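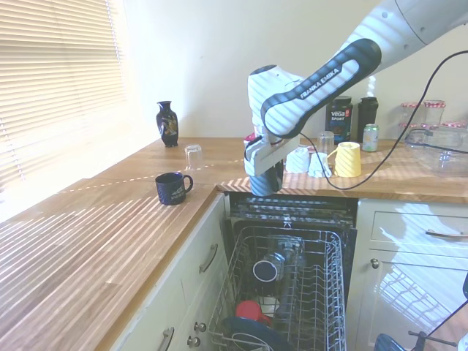
Will the kitchen assistants lose hours when the robot arm takes over the dishwasher work?
The contracted hours stay as they are until the end of May, and any change after that must be discussed with the assistants before it is decided.

The question was sent in by several people before the meeting, so the chair asked that it be put first in the minutes together with the reply of the management.

Minutes of the staff meeting on automation in the kitchens
Plindham Office Services, Trerkum building, upstairs meeting room
December 30, 2023

Present: the operations manager (chair), the kitchen supervisor, the kitchen assistants of the early and the late shift, the technician from Pastbridge, the health and safety representative, the staff representative, the office assistant (minutes)
Excused: the facilities lead, one assistant of the late shift

1. Minutes of the previous meeting

The minutes were approved with one correction. Under the item on storage it was written that the assistants had asked for the cups to be kept in the cupboard. They had asked for the cups to be kept on the counter. The minute taker apologizes for the mistake.

2. Report on the trial

The technician from Pastbridge reported on the trial in the small kitchen. The arm handled 1344 pieces during the trial period. In 129 cases it stopped and waited for a person. Most of these stops were with glasses. The technician explained that clear glass is difficult for the cameras when the sun comes through the blinds, and that the small kitchen has much sun in the morning. Mugs with a handle go better, and plates go well when they stand straight in the rack.

The kitchen supervisor asked if broken pieces are included in the stops. The technician answered that they are written in a separate list, and that he will send the list to everyone present. The supervisor said that she would like to see it before the next meeting and not during it.

One assistant of the early shift said that the number of stops does not show how long a stop lasts. Sometimes a person must only press a button. Other times the arm has to be moved back, the rack has to be looked at and the program has to be started again, and in this time the coffee round is waiting. She asked that the length of each stop be recorded as well. This was accepted by all.

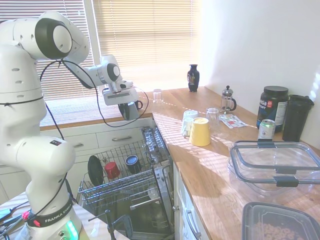
Small kitchen, Trerkum: arm holding a dark mug, with the rack of the dishwasher pulled out.

3. What has changed in the daily work

The chair asked the assistants to speak about their own experience, and asked the others to listen first.

The early shift reported that there is less bending down. Two of the assistants have had back problems for a long time and they feel the difference at the end of the shift. They want to keep this advantage, whatever else is decided.

On the other side, the work has become more divided. Before, an assistant emptied the machine, wiped the counter, filled the coffee and talked with the people who came in. Now she stays close to the arm, waits, and does small things that can be interrupted. One assistant said that she is more tired from watching than she was from carrying. Another said that he does not mind the watching, but he minds that he is asked by every visitor how the robot works and he has no good answer.

The late shift reported that the arm is slower than a person. An experienced assistant finishes a rack and has the kitchen clean before the arm is halfway. When there is a large lunch in the building they switch it off and do the work by hand. The technician said that this is understandable, but he asked them to write it down when they do it. Otherwise it looks in the records as if the kitchen was not used that day. The assistants agreed, on the condition that the note can be one line.

The staff representative said that the slow speed should not be made into an argument against the assistants later. If the arm becomes faster, the time which is gained should be talked about openly. She reminded the meeting that the contract firm Bouazza, which cleans the offices, was not informed about the trial at all, and that their people come into the same kitchen in the evening. They found a note on the door and nothing more. The chair said that this was a failure on the side of the management and that he will speak with Bouazza himself.

4. Layout of the counter

There was a longer discussion about the things which stand on the counter. The technician would like to have the area near the dishwasher free. The assistants answered that the kitchen is used by people, and people leave their mugs, their jars and their food boxes where they find a place. Nobody wants to be the one who tells them every day to take it away. 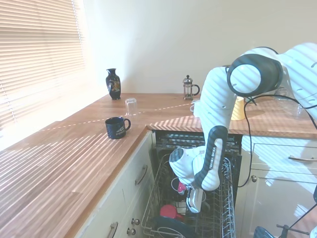 Gripper pointing down into the rack; French press at the back of the counter.

The kitchen supervisor proposed that the part of the counter by the window is kept for dishes, and the rest may be used by the staff as before. The vase can stay. The French press needs a fixed place, in her opinion away from the arm, as it is made of glass and is used all day. The technician said that he can work with this proposal, if the border is clear to everyone. A strip of tape was suggested. The supervisor does not want tape on the wooden counter because the glue damages the oil. She will look for a thin mat.

The health and safety representative asked about the black cable of the arm. He would like it to be held closer to the arm, so that it does not catch on objects on the counter. The technician will bring clips. The representative also asked that no person reaches into the rack while the arm is switched on, also not for a single spoon. He has seen it happen. The assistants said that it is hard to follow this when somebody from the office stands beside them and needs a cup. It was agreed that a supply of clean cups will be kept outside the working area of the arm, so that people can help themselves.

The question whether the blinds should be closed in the morning was left open. The technician is in favor, for the reason given under item 2. The assistants are against. The window is the only one in the small kitchen and they want the light. The technician will first try other camera settings.

5. Training

Until now the assistants were shown the arm in a short demonstration, and what they know beyond this they learned from each other. The staff representative asked for proper training in paid time. The chair agreed. Pastbridge offers a course of six hours, which covers starting and stopping, moving the arm by hand, reading the messages on the tablet and reporting a fault.

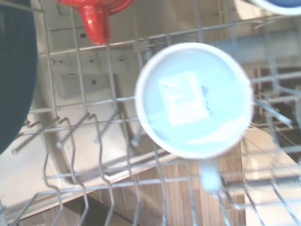
The course will be given in the kitchen itself, with the same cups and plates which are used every day. The assistants insisted on this point. At the first demonstration everything was clean, new and of one size, and the problems started afterward with the real dishes. Small things make a difference for the arm, for example a sticker under a cup, or a handle that goes down between the wires. The person who has stacked these racks for years knows such things, and it was said more than once that Pastbridge should ask the assistants before it changes the program.

The technician answered that he would be glad to have this help. The staff representative said that it should then be paid as help. She asked for a higher grade for those who finish the course and look after the arm. The chair could not promise this in the meeting. He will bring the request to the management and give a written answer. It was noted that the assistants do not want to take the course in their free time under any condition.

One assistant asked if a person may refuse to work with the arm. The chair said that during the trial nobody is obliged. What comes after the trial is not decided. The assistant asked that this be in the minutes in these words.

6. Continuation of the trial

The trial continues in the small kitchen until May. It will not be extended to the large kitchen on the ground floor before then. The supervisor was asked if she supports the continuation. She supports it with the changes under items 4 and 5, and she would not support it without them. The assistants were asked for a show of hands. Seven were for the continuation, none were against, and the rest did not wish to vote.

7. Actions

Technician (Pastbridge): send the list of broken pieces; record the length of each stop; bring clips for the cable; try other camera settings for the morning
Kitchen supervisor: mat for the counter; fixed place for the French press; clean cups outside the working area
Operations manager: speak with Bouazza; written answer on the higher grade; training dates inside the shift plan
Health and safety representative: new text for the sign on the kitchen door, also readable for visitors
Assistants of both shifts: one line in the book when the arm is switched off

8. Other business

The book in which the stops are written is almost full. The office assistant will order a new one with larger lines.

The late shift asked that the lunch bookings be sent to the kitchen one day earlier. It has nothing to do with the arm, but it was discussed for some time. The chair will ask the front desk.

The date of the next meeting will be sent by e-mail when the shift plan is ready. Corrections to these minutes can be given to the office assistant in writing or at the desk.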